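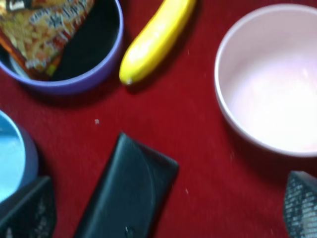

Bowls, a banana and a glasses case under the gripper at the Kimmont robotics club.

Kimmont Teaches Its Robot to Clear the Table

If you want to know how hard it is to pick up a banana, spend an afternoon with the robotics club at Kimmont High. I went in expecting fast little wheeled machines bashing into each other. I came out having watched a group of teenagers hold their breath while two rubbery fingers closed on a piece of fruit, and I think I yelled louder than any of them when it came up off the cloth!

The club meets after classes in an old sewing room on the ground floor, with the long mirrors still on one wall. Most of its seasons have been spent on rolling robots, and there is a shelf of trophies from those years. In October the members voted to drop wheels altogether and enter the tabletop event at the Altholm Student Robotics Meet instead. The vote was close. A couple of the seniors had already drawn up plans for a new drive base, and the drawings are still taped to the closet door.

The tabletop event sounds simple when you read it off the sheet. A judge lays household things on a cloth and calls out an item and a place for it to go. The arm has to get it there with no hands on the controls. Teams don't see the layout until the clock is running, and they don't know which things will be on it, either. It might be a snack packet, a lime or a rolled towel.

So the students practice with whatever they can find. Things come from home in grocery bags and go back when a parent asks where the bowl went. One student lays out the table while the others face the mirrors (yes, they can see in the mirrors, and yes, this has been argued over at length). Another runs the laptop. A third keeps the log, a green spiral notebook with 116 entries the day I was there, each with the item, the command and a word or two on how it went. "Squashed" comes up a lot in the early pages. So does "proud of this one."

The arm itself is called Herkico, a name left over from a password that got stuck on the first version of the code. It carries a small camera down by the gripper, so what the software works from is a close, tilted look at the cloth, with its own fingers poking in at the bottom. On the laptop you can watch things swing by and slide out of sight as the wrist turns. Half a banana is a very common sight. The program has to decide it's a banana anyway.

The way it learns is the part I can't stop telling people about. A student steers the arm through a job by hand with a pair of controllers, and the computer saves every bit of the motion along with the camera pictures. Do that enough times and the arm starts to manage by itself. The club had some 300 of these guided runs saved before the winter break, and they threw out a good share of them after the holiday and started over with slower, smoother ones. The new set works far better. It also taught everybody to steer calmly, which is harder than it sounds with your friends leaning on the back of your chair.

Packets are still trouble. They crinkle and fold and never sit the same way twice. Bowls are a matter of finding the rim. Soft stuff like towels has its own little fan club -- there's a sophomore who can talk for ten minutes straight about where to pinch a roll of fabric so it doesn't come undone on the way up, and I would happily have listened for ten more.

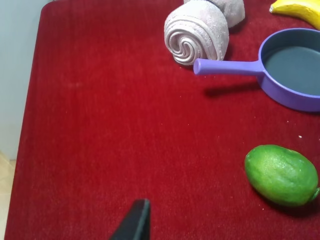
Percy Sánchez thinks the slow days are the ones that count. He has coached the club for years and told me that when a grasp fails, the students are now the first to ask for the notebook, and that last season they would have been asking for a bigger motor. "They've gotten curious about the misses," he said. "I can't teach that from the whiteboard. I tried!"

He keeps his own hands off the arm during practice. When the group got stuck on a grasp that kept coming in too low, he went and made tea, and by the time he was back they had found the wrong number in the height setting and were already on to the next item.

Holloway is the team to beat. They've won the tabletop event twice and they share their code with anyone who writes to ask, which Kimmont did, and which is how the two clubs ended up on a video call comparing finger pads. Kimmont's are cut from a textured sheet and get swapped out when they wear smooth. Holloway swears by something softer. Both sides went away and tried the other's idea, and both went back to their own.

At Altholm there are 200 points up for grabs in each round, with extra for finishing early. The club's plan is to ignore the early bonus completely and just place things well. A few members disagree with the plan, loudly, and were still making their case while the laptop shut down and the bowls got stacked for the night. Somebody had to hunt for the lid to the marker box. The log got one more line before the notebook closed: "banana, into bowl, good."

Posted Jan 29, 2025

41 shares | 4 comments

Comments

marlo_t
My daughter is on this team and our kitchen has been short a bowl for weeks. Worth it. Go Kimmont!

benchvise
Great read. Do they let the arm try again if it drops something, or does that end the round? Our club is thinking about switching from wheels too.

Old Drivetrain
I was on the team back when it was all wheels. Sad to see the drive base go, but I'd have loved a shot at this.

pinch_point
@benchvise you can retry as long as the clock is running. It's the clock that gets you.

Contact us | Copyright 2025 | Back to top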